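3.2 Garment care and storage in the shared houses

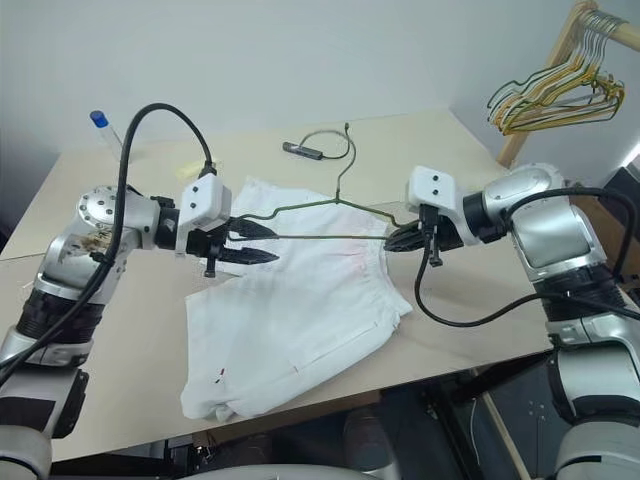

Figure 4. A white garment and a dark green wire hanger.

The second group of answers in our material is about clothes: where they are washed, where they dry, and where they are kept between one wearing and the next. We did not plan this as a separate topic. The interview guide had only one question on it ("Where do you keep your clothes?"), and it was placed near the end, between the question on bicycles and the question on rent. But the tenants of the shared houses in Ploltville spoke longer on this question than on any other, and for this reason we give it a section of its own.

As described in Section 2, the 60 households were chosen from the housing register of the municipality. All of them live in buildings finished before 1974, and in each of them at least three adults who are not relatives share one kitchen and one bathroom. The rooms are small. Older literature on this type of housing, for example Hagedorn's early work on the Serketstead lodging houses, treats the kitchen as the place where disagreement between tenants begins. Our interviews give a different picture. The kitchen had rules in almost every house, often written on paper and fixed to the refrigerator. For drying and storing of clothes there were rules in very few houses, and the tenants had to find an arrangement day by day.

Drying

Most of the buildings were planned with a drying room in the attic or in the cellar. In the years after, many of these rooms were rented out as extra bedrooms or were filled with furniture of former tenants. The register still lists them as drying rooms, and one should be careful when using the register for this purpose. When we visited, we asked to see the room in each building, and in many cases the person who opened the door for us had never been inside it.

Without the drying room, tenants use folding racks in the corridor, lines over the bathtub, the backs of chairs, and door frames. The corridor rack is the most common solution and also the one with the most complaints. A tenant in the north part of the town explained it in this way: "If my rack is out, the neighbour can't bring her bicycle in. If her bicycle is in, I can't put my rack out. So I wash when she is at work." We heard similar sentences many times. The time of washing is decided by the movement of other people in the house and much less by the need for clean clothes.

It follows that Sunday is a difficult day. Everybody is at home, the corridor is needed for walking, and still it is the day when most of the working tenants would like to wash. In the houses with a written rule on laundry, the rule was nearly always a rule about Sunday. Some permit it only before noon. In one house it is forbidden completely, and the tenants told us they respect this, although we saw a full rack in the corridor on our second visit.

Hanging and folding

We expected that tenants with less storage space would fold more and hang less. A folded shirt takes less room than a hanging one, and a box can be pushed under the bed. This expectation was only partly confirmed. Tenants who have lived in the house for less than one year do fold, and many of them keep the clothes in the suitcase or the bags in which they arrived. Tenants who have stayed longer tend to hang their clothes, even when they have no wardrobe. They use curtain rods, a broom handle laid across two shelves, or nails in the wall.

When asked for the reason, many of them mentioned ironing. Few rooms have space for an ironing board, and a shirt which is hung directly after washing can often be worn without ironing. It means that hanging is for these tenants a part of drying as well as a form of storage, and our questionnaire was not well made in this point. It asked about drying and storage as two separate matters. Several people answered the second question with "the same as before", and at first we coded this wrongly as a missing answer. After the correction, the clothing part of the data set has 1371 coded statements, out of 1394 which were collected. The remaining ones could not be understood from the recording.

The thin wire hanger has a special position in the answers. Tenants do not buy it. It comes with the cleaning of a coat or a suit, it is left by the former tenant, or it is taken from the box which stands in the entrance of many houses. It is considered to belong to the house. The wooden or padded hanger is bought, it is kept inside the room, and it is carried along to the next flat. One woman had marked her hangers with coloured thread after two of them had gone to another floor. She did not mark the wire ones and was surprised by our question why.

There are also complaints about the wire hanger. It leaves a mark in the shoulder of knitted clothes, it bends under a wet coat, and when the coating is damaged it can leave rust on light fabric. Older tenants know these problems and wrap the hanger with a strip of cloth or put two together. We met this practice in the buildings near the old Kovács spinning mill more often than in other parts of the town. It may have to do with the age of the people living there, or with their former work in the mill. Our sample is too small to decide between these two explanations.

Storage outside of the room

Winter clothes are a separate problem. In September, when the first round of interviews took place, many tenants were just bringing their heavy coats back from somewhere else. Common places were the parents' house, the cellar, the car of a friend and, in the case of students, the paid storage service Fulto, which collects boxes in spring and returns them in autumn. The price of the service was judged as acceptable by most of its users, but they disliked that the whole box must be ordered back also when only one jacket is needed.

The cellar is free, but it is damp. Tenants who use it have developed their own methods: vacuum bags, newspaper between the layers, pieces of soap. Marleny Restrepo, who carried out the interviews in the southern district, noted in her field diary that the knowledge about the cellar is passed from tenant to tenant when a room changes hands. A new tenant is told which corner gets wet after heavy rain, often on the same day when he or she gets the key. In her opinion this is one of the few occasions on which the person leaving and the person arriving talk with each other at all. We find this observation important and come back to it in Section 4.

Responsibility for shared things

Racks, lines, pegs and wire hangers are used by all and owned by no one in particular. In the houses we visited, such things were seldom repaired. A broken rack was put behind the door and a second one was bought, usually by the tenant who had the most urgent washing. That tenant then paid alone, and in the interviews this was remembered for a long time. In contrast, the cost of a new kettle or a new pan was in most houses divided between all the tenants without discussion.

We see two possible reasons for the difference. First, the kitchen is a room where people meet, and a missing kettle is noticed by all in the same morning. The rack is used alone, at different hours, and the lack of it is felt by one person at a time. Second, many tenants feel that laundry is private. They talk easily about dirty dishes of another person, but they avoid remarks on clothes. Annelore Hagedorn has described the same reserve in Serketstead, where the tenants preferred to take down and fold the dry laundry of a neighbour in silence over asking for the rack.

In our interviews this silent folding was judged in very different ways. Some tenants took it as a kindness. Others felt it as a strong disturbance of their privacy, and two of them had moved the rack into their own room afterwards, where it now stands over the bed. The judgement did not depend clearly on age or on the length of stay. It was connected more to the question whether the two persons had spoken with each other before, for example on the stairs or while waiting for the washing machine.

The washing machine itself is not treated here. In most of the buildings it belongs to the landlord, its use is regulated in the contract, and the answers about it are therefore discussed together with the other contract matters in Section 3.3.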